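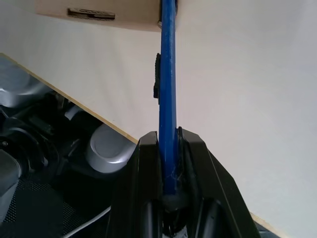
Blue rod held in a black gripper

Search this guide Enter keyword Go
4/23/26
By Yuzuki Ogura
Print this page | E-mail this page

Section 4. Setting up the media request desk

This section covers the first-time set-up of the Flollent request desk for a mayor's or leader's office. It assumes that user accounts have been created as set out in Section 3 and that the office has an agreed media policy. Flollent records requests and decisions. It does not decide who is granted an interview, and it should not be configured to do so.

4.1 Before you begin

You will need:

- an administrator account
- the office's media policy, in its approved form
- a shared mailbox for incoming requests
- the names of at least two officers who may approve or decline a request

CAUTION: Do not use a personal mailbox for incoming requests. Messages received there are not copied to the register and may be missed when a disclosure request is answered.

4.2 Creating the request desk

1. Sign in and open Administration, then Desks.
2. Select New desk and choose Media from the list of types.
3. Enter the name of the desk as it should appear to journalists. Dovdale uses "Office of the Mayor - Media Requests".
4. Enter the address of the shared mailbox and select Verify. A message containing a code is sent to the mailbox.
5. Type the code in the box provided and select Confirm.
6. Set the desk status to Closed. It should remain closed until the steps in 4.5 have been completed.

Note: The name of a desk cannot exceed 119 characters, including spaces.

4.3 Setting the request form

The standard form asks for the journalist's name, outlet, deadline, subject and preferred format (in person, telephone, video or written reply). Offices may add questions of their own.

1. Open the desk and select Form.
2. Tick each standard question that is to be compulsory. Name, outlet and deadline are ticked already and cannot be removed.
3. To add a question, select Add field and enter the wording.
4. Select Preview and read the form through in full.
5. Select Save.

CAUTION: Questions about a journalist's race, religion, sex, age or political opinions must not be added to the form without written advice from the legal officer. The form is public, and any answers become part of the record. If equality monitoring is carried out, use the separate monitoring survey described in Section 9, where replies are stored apart from requests and are not shown to the officers who decide them.
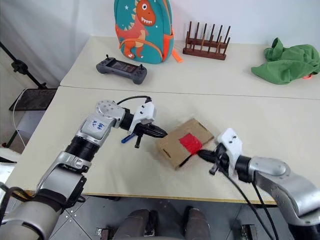
Democratic Services and Press Office, Dovdale

4.4 Assigning approvers

Every request must be seen by a named approver. At Dovdale the approvers are Jaime Quintela and Amos Oyelaran, with Booker Schumacher acting in their absence.

1. Open the desk and select People.
2. Select Add approver and choose the officer from the directory.
3. Repeat for each further approver.
4. Under Absence cover, choose the officer who will receive requests when no approver is signed in.
5. Under Response target, enter the number of working hours within which a first reply is to be sent. The default is 10.

When a request is declined, the approver is required to select a reason and add a short note. The list of reasons is drawn from the media policy and may be edited under Policy, then Reasons. Each reason should correspond to a numbered paragraph of the policy. "Other" is available but is marked for review in the monthly report.

Note: An approver who is the subject of a request cannot approve or decline it. The request passes to the next officer on the list.

4.5 Testing and opening the desk

1. Submit a test request from an address outside the council's network.
2. Check that it appears in the register with the status New.
3. Approve it, and check that the reply reaches the outside address.
4. Submit a second test request and decline it. Check that the reason and note are shown in the register.
5. Delete both test requests. Once the desk is open, entries can be closed but not deleted.
6. Set the desk status to Open.

If the first test request does not appear, confirm that the mailbox was verified in 4.2. Error 405 means that the form has been changed since it was last saved; return to 4.3 and save it again. Error 172 means that no approver has been assigned.

4.6 Publishing the register

Some offices publish a summary of interviews granted and declined. Engate and Bragança publish theirs each quarter; Dovdale will do so from May.

1. Open Reports and select Public summary.
2. Choose the period to be covered.
3. Remove any entry that is subject to an embargo - these are shown with a padlock.
4. Send the draft to the monitoring officer, Ingvar Baldursdóttir, for clearance.
5. When clearance has been recorded, select Publish.

Approvers' notes are not included in the public summary. They may still be released in answer to a disclosure request and should be written with that in mind.

For changes to a desk that is already open, see Section 5.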